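Hernside Hall: room-by-room safety walk, with comments

Updated in February. Go round with a pencil and a flashlight, and write something next to every line, even if it's just "fine." I love this list! It started as one sheet taped inside the kitchen cupboard and it has caught more trouble than any outside inspection we ever paid for.

1. ENTRANCE AND HALLWAY

[x] Front door opens from inside without a key. Comment: smooth as butter after Ojārs Uibo planed the bottom edge.
[x] Mat lies flat, no curled corners.
[ ] Light over the step works. Comment: flickers when it rains. Bulb is new, so look at the fitting.
[x] Exit sign lit. Held for the full test with the power off. Great result for a battery that old.
[x] Coat rack fixed to wall, no wobble.

2. SMALL ROOMS

Do these in daylight if you can, 9 in the morning is perfect. You see cracks and lifted edges so much better with low sun coming in.

[x] Walkway clear from the door to the far wall.
[x] Table steady. Lean on each corner in turn, properly lean!
[x] Outlets: no scorch marks, no loose covers.
[ ] Extension cords. Comment: one found running under a rug. Moved it, but we need a wall outlet on that side.
[x] Window latch catches on the first try.

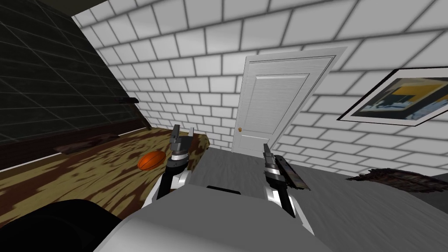
Algirdas Lukoševičius: I'd put the extension cords at the top of this section. A cord under a rug is the one thing on the list that can start a fire while everybody is out, and people skim once they've checked the table.

Good call, and I'll swap the order on the next printout. If you find a cord under a rug, pull it out and feel along the whole length for flat spots before you plug it in again. We threw out two last winter that looked perfect from the top.

3. DOORS AND WALLS

I get a bit carried away with doors, I admit it, but a door that sticks is a door that people start propping open, and then your fire door is a hole in the wall.

[x] Every inside door swings fully and closes on its own latch.
[x] Knobs tight. Turn each one both ways and give it a tug.
[x] Hinge screws snug, none missing.
[x] Pictures hung on two hooks. Lift gently from below to check.
[ ] Wall tiles: tap with a knuckle and listen for a hollow sound. Comment: one dull spot low down by the drain pipe, marked in pencil. Tap again next month.
[x] Grout sound, no crumbling.
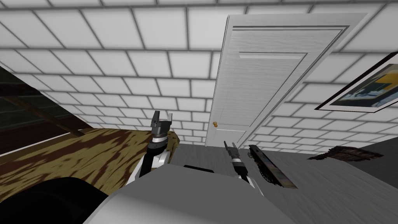 Section 3: inside door with round brass knob, tiled wall.

The width of a doorway matters too. Our big folding tables need 745 mm to get through upright, so if you rehang anything, measure the gap with the door open and write it on the back of this sheet. The Kivi ramp sits in the store room and goes down before any event with a stage delivery. Check the rubber strip on it; the glue gives up in cold weather.

4. FLOORS

[x] No wet patches at start of check.
[x] Non-slip strips on both steps, edges stuck down.
[ ] Store room shelf. Comment: the label says 300 lb and there is well over 200 lb of paint on the top level alone. Heavy cans go down to the bottom, please!
[x] Mop bucket emptied and turned over.

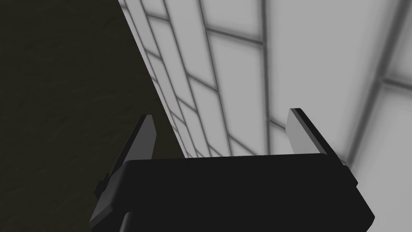 Once the floors are done, go back and walk the whole route again with the main lights off and only the emergency lights on. It takes a few minutes and it's my favorite part. You notice the odd step, the chair leg sticking out, the dark corner by the Weltitz heater that needs a strip of bright tape.

5. HEATING AND ALARMS

[x] Weltitz heater: guard in place, nothing stacked against it.
[x] Smoke alarms tested with the button, all loud and clear.
[x] Extinguisher needle in the green, pin and seal present.
[ ] Carbon monoxide alarm. Comment: chirping. Battery on order.

Open items go to Ojārs, who keeps the Prondumon key box. Put the sheet in the red folder when you finish.

Hernside Hall | Contact the office | © Hernside Hall | Back to top

This site uses cookies to remember your settings. Accept | Manage choices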